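How to label and store boxed biscuits

Wipe the shelf and let it dry before you start. Take the boxes out and lay them flat so you can read the dates.

1. Put opened packets in a tin with a tight lid.
2. Wrap a strip of white paper round each unopened box, near one end, and tape it at the back.
3. Write the date you bought it on the strip in pencil. I use the month only, so April is "Apr".
4. Put the oldest boxes at the front.

Shortbread goes on the top shelf at our house, away from the kettle.
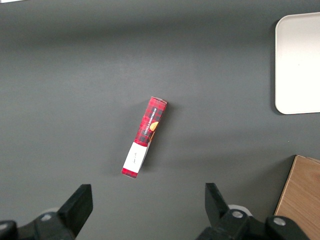 Vanilla shortbread, with a white band near one end of the box.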